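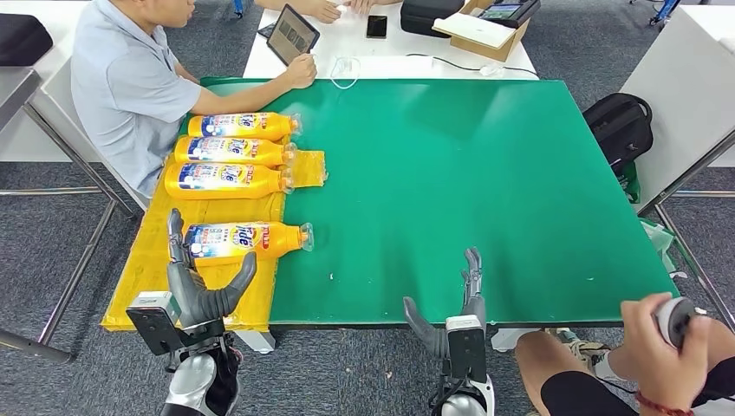 Four yellow bottles on the green mat.

Ticket 921 - Lutari island day trip, pickup missing from voucher
Status: Solved
Print this ticket | E-mail this ticket

Reiko Kudo wrote:
Hello there! I booked the Lutari boat tour for six of us in March and the payment of 1,580 went through just fine, but the voucher has no hotel pickup on it at all. We are staying at the Sumton, up on the hill, and my father-in-law can't manage the walk down to the pier. Could somebody please take a look?

Yakubu Nwankwo (Brarnthorpe Tours) replied:
Hi Reiko, thank you so much for writing, and what a lovely trip to bring the whole family on! I opened your booking and the hotel field is blank on our side too. I typed in the Sumton and sent the voucher again - could you check whether it shows a pickup time now?

Reiko Kudo wrote:
It came right away, thank you, but it says Sugiyama Pier, 7:40 a.m., and still no hotel.

Yakubu Nwankwo replied:
Oh dear, sorry about that. The Sumton was saved in our list without a pickup zone, so the voucher fell back to the pier. Toshio Okabe in transfers has added the zone, and your new voucher should read Sumton lobby, 6:50 a.m.

Reiko Kudo wrote:
Yes, lobby, 6:50! Thank you both, we can't wait to get out on the water.

Recent tickets
Snorkel fins in child sizes
Changing the lunch choice after booking
Deposit of 2,000 charged twice

Contact Brarnthorpe Tours | Copyright Brarnthorpe Tours | Back to top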